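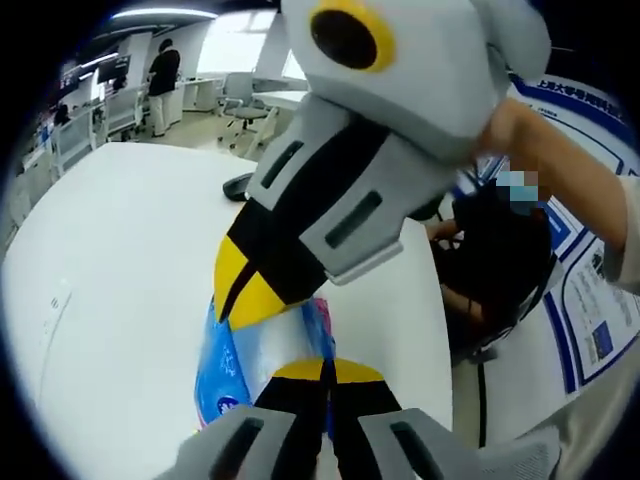

A blue and white plastic package held between two black-and-yellow tips.

Cistow Renters Given Longer to Decide as Akinola Lettings Extends Its Notice Period

06/08/2019

Akinola Lettings is very pleased to tell its tenants, landlords and many friends across Cistow that anyone renting through the firm will now have 3 full months to decide whether to renew, up from the single month that has been usual in the town for as long as most of us can remember.

The change covers all 796 homes on the firm's books, from the flats by the station to the terraces out towards Tundinberg, and it applies to existing agreements as well as new ones. Rents are not affected, and there is nothing to sign.

"We had so many kind, worried letters in January from families trying to sort out schools and removals in four weeks," said Obinna Eze, managing director. "It seemed only fair to give people a bit of breathing space, and I must say our landlords have been lovely about it."

A trial with 316 households began last year, and about 8 in ten chose to stay on. Hauwa Ogunleye, head of tenancies, will be glad to hear from anyone with questions, large or small, at the Cistow office.

Related news
Cistow rents hold steady through spring
New homes planned for Tundinberg
Old Prison site: flats go on the market

Contact us | © 2019 Akinola Lettings | Back to top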